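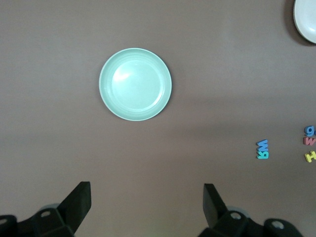
Foam letters at the dinner table - yes or no?
Posted by Hemant Sengar, January 2022

My daughter is 4 and won't sit down to eat unless there's something to fiddle with. So I let her have the foam alphabet next to her plate, and she spells while I get the food on. My sister thinks I'm building a terrible habit. Anybody else do this?

tremen_mom: We did it for 2 years. No harm done, except the Q went in the soup.

Skorkance66: I'm with your sister, sorry. Toys go in the bin before plates come out. Mine fussed for about 10 days and then quit asking.

Hemant Sengar: 10 days of fussing sounds like a lot of fussing!

tremen_mom: @Skorkance66 they're letters, it's practically homework - let the kid have her W.

Skorkance66: Homework doesn't go at the table in my house either, lol.

Comments

Sobczak: Do the foam ones hold up in the dishwasher? Ours got gravy on them back in October and I've been washing them by hand.

fuvberg: Top rack, in a mesh bag. Ours came out fine.

Contact | Copyright | Back to top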